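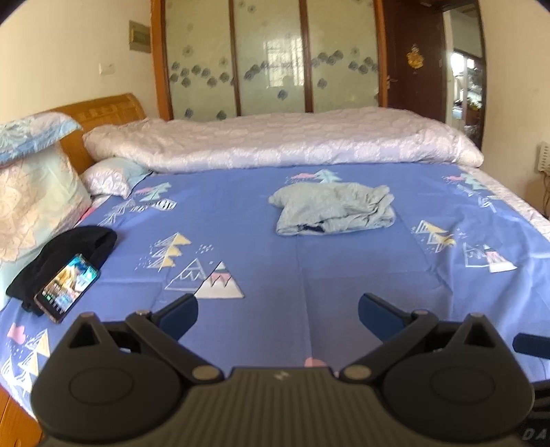 Where should I fold and sort clothes if I have no table?
On the bed. A made bed gives you a wide, flat surface at a good height for most adults.

3.2 Sorting and folding on the bed

1. Pull the sheet smooth and push the pillows to one side.

2. Clear off small items such as phones, keys and caps before you bring in the load.

Caution: A phone left under a pile can slide off with the clothes when you lift them. Check the bed before you carry anything away.

3. Empty one load at a time. Put sweatshirts and other thick items on the far half of the bed and keep the near half free for folding.

4. Lay each top face down, fold the sleeves in, then fold up from the hem. Press out the air with the flat of your hand. A thick garment will stay a little rounded at the fold – leave it that way.

Note: The Ukus divider is 24 inches long. If a stack is longer than the divider, fold it once more across the middle.

5. Pick out the socks last. Shake each one and straighten the cuff before you look for its match. Light socks are easier to find against a colored sheet. 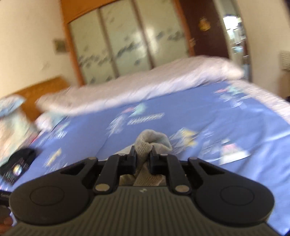
6. Lay matched socks heel to heel and fold the pair in half. Do not turn one cuff over the other, as this stretches the ribbing.

7. Put single socks in the 2-quart pouch and check it again after the next wash.

Caution: Do not store anything that still feels damp. Hang it for 40 minutes and check again.

For drawer layouts, see section 4.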